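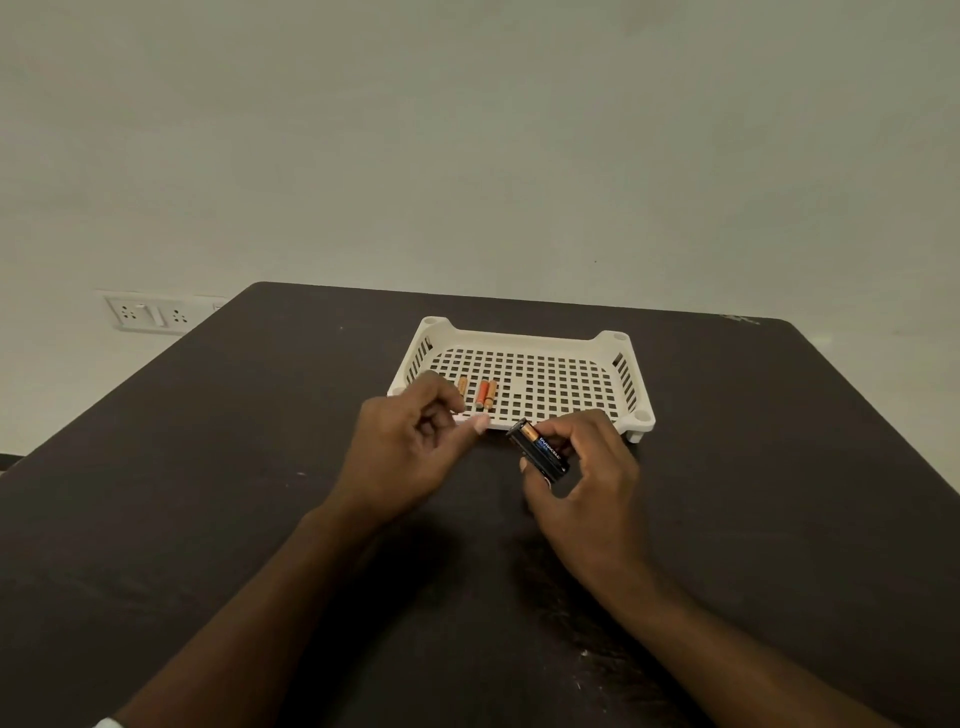
Part 1 – setting up
2 min read

I have used the Prelley open tray for two months as the infeed tray of our small sorting cell, and I want to write down my experience for people who are choosing between this tray and a machined fixture. Our cell is simple. A Zellholm tabletop arm picks single objects from one fixed tray and puts them into bins by type. Most of the objects are batteries in two sizes, and some are pocket flashlights. The arm is good enough for this. The weak part was always the tray.

The Prelley is a rectangular tray of white plastic, with a perforated floor of small square holes and slots in the side walls. At each corner there is a raised post with a round hole in it. It stands on short feet. The manufacturer sells it for storage, and the package has no word about robots. I paid much less than for the Jutero nest which we had before, and that one accepts only a single battery size.

Before the tray goes to the cell, I load it by hand on a dark table. I recommend a dark surface for this step. You see the table through the holes of the floor, and you learn quickly what the overhead camera of the cell will have to ignore. With our first camera settings, the grid was taken for small objects in 2 corners of the tray. I raised the minimum object size and the problem went away.

The loading itself needs a little discipline. The smaller batteries I lay lengthwise, all in one direction, with a finger's width between them. If two cells lie close together, our gripper cannot get its jaws down between them, and it either refuses the pick or takes both. The larger ones, like the black and copper Duracell, I put in last. They are heavier, and when one rolls it pushes the small ones out of their line. The floor is flat and the holes are too small to hold a round cell, so rolling is my first complaint about this product. A low rib every few centimeters would solve it.

For fixing the position I used the corner posts. Two pins on the base plate of the cell go through two opposite holes, and the tray comes back to the same place each time I exchange it. The holes in my trays were a bit tight, and I had to open them with a round file. After this the fit was good – better than I expected from a storage product.
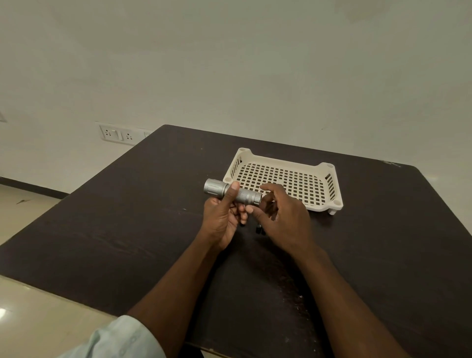 Part 2 – daily use and care
2 min read

The flashlights are the hard test. The metal model we sort has fine diamond knurling on the body, and its head is wider than the rest, so it does not lie level. I handle each one before it goes into the tray, and I check that the tail end is screwed tight. One Wednesday a loose tail came off in the gripper and the program stopped for the whole morning. I also teach the pick point on the narrow body and never on the head, where the flat sides of the bezel can turn in the jaws.

In the last full run before I started this review, the cell logged 1,063 picks with the Prelley tray and stopped 2 times. One stop was two batteries side by side, which was my own loading mistake. The other was a flashlight that had turned against the side wall. With the old nest I had more stops, but fewer kinds of object, so please do not take it as a fair comparison.

Care is little work. Dust falls through the floor and the short feet leave enough space to wipe beneath. Every 200 picks I lift the tray out, wipe it with a damp cloth, let it dry and look at the filed holes. They are slowly getting wider. When I can feel play at the pins, I take a new tray, and then I run the reference position again. Kocabaş makes a steel bushing which should fit into such a hole. I have ordered a set and have not tried it yet.

What I like: the price, the easy cleaning, and the raised posts, which are easy to hold when I carry a full tray. The side slots are also useful for a cable tie with a label.

What I do not like: the rolling, the tight holes, and the white color under strong light. White plastic reflects, and our camera lost the shiny battery ends until I moved the lamp lower and to the side. A gray version would be welcome.

I give it four stars of five. For a shop with one part and high numbers, I would still buy a real fixture. For mixed small objects on a tabletop arm, I have already ordered three more.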